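Brellmont Gridded Table Board, White

I've been selling these boards for a while now and this is still the one I reach for first when somebody asks what to put on top of a plain wood table. It's a big white rectangle with faint gray lines on it, and that's pretty much the whole idea! You lay it down, it covers most of the tabletop, and all of a sudden you have a bright, clean surface where you can see what you're doing.

The lines are pale on purpose. I tried a darker version from Handberg and after one afternoon of sorting I was sick of looking at it. With these you notice the rectangles when you want them (lining up a tray, splitting the table into zones) and forget them the rest of the time.

Size: 102 x 71 cm, or 710 mm if you're measuring the short side the way the factory does. Leave a little wood showing at the back if your table has a hole or a knob there, it's handy to be able to get at it.

Care: damp cloth, drop of dish soap. Please don't use scouring pads - I ruined my first board that way and the dull patch never came back.

What I keep on mine: mostly clear trays. The Andano ones are nice because the raised rim stops small stuff from wandering off, and you can see the grid right through the base. They're sold separately, 18 dollars each. Round things will want to roll on a smooth top like this, so set them down gently or give them a tray of their own.

Boards ship flat from our Javier warehouse. Let yours rest on the table overnight before you use it, the corners sometimes lift a bit out of the box. We've sent out 2,000 of them so far and the next batch lands in June.

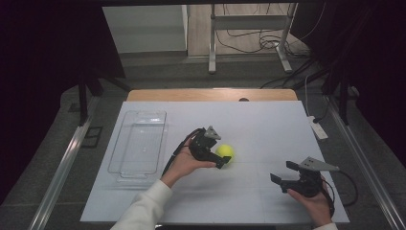
Gridded board on a light wood table, with a clear tray and a tennis ball. Tray and ball not included.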